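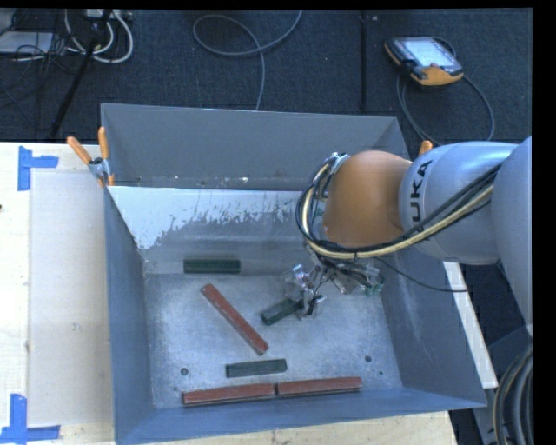

The big grey bin at Tisemby

Welcome back to the gallery, and thank you for your patience while I got round to sorting it out! Here, from the Tisemby workshop, are the bin and its bars, with a few notes to go with them.

The bin
Open at the top, all metal, and a good deal deeper than it looks from the doorway. It sits on the pale wooden table, and I do like the way the grey shifts to something bluer on the left side and along the low front. The back wall is the tall one. We call the bin Arthur (I couldn't tell you who started that, it was already Arthur when I first came) and the name has even crept on to the stock sheets.

The worn corner
My favourite bit, and I know not everyone agrees. Up at the left of the sloping panel there is a whitish patch with a ragged, flaking edge, and under it the surface goes dull and shiny at once, like an old baking tin. There has been talk of having the whole thing recoated in December. Zuvero quoted us 177 pounds for the job and Prolex came in at 117, so if it does go ahead I expect you can guess who will be getting the call, but I shall be a little sorry to see that patch go.

The floor
Scratched, mottled and silvery, with a round hole at each front corner. It picks up a lovely bluish-white shine in places, and I would happily have a kitchen worktop in the same finish, scratches and all.

The green bars
Three of them, dark green, and no two lying at quite the same angle. The one nearest the front shows a greyer side of itself, a soft sort of slate green which I think would look very smart on a front door.

The reddish-brown bars
Also three. One lies on the slant across the left, and the other two have ended up nose to tail along the front with just a narrow dark gap between them, almost as neat as a skirting board. I find that pair very pleasing to look at, and the brown is so warm next to all that grey!

Prints can be ordered from the workshop desk at 4 pounds each, unframed, and we post them flat in a stiff card envelope.

Page last updated November 12, 2019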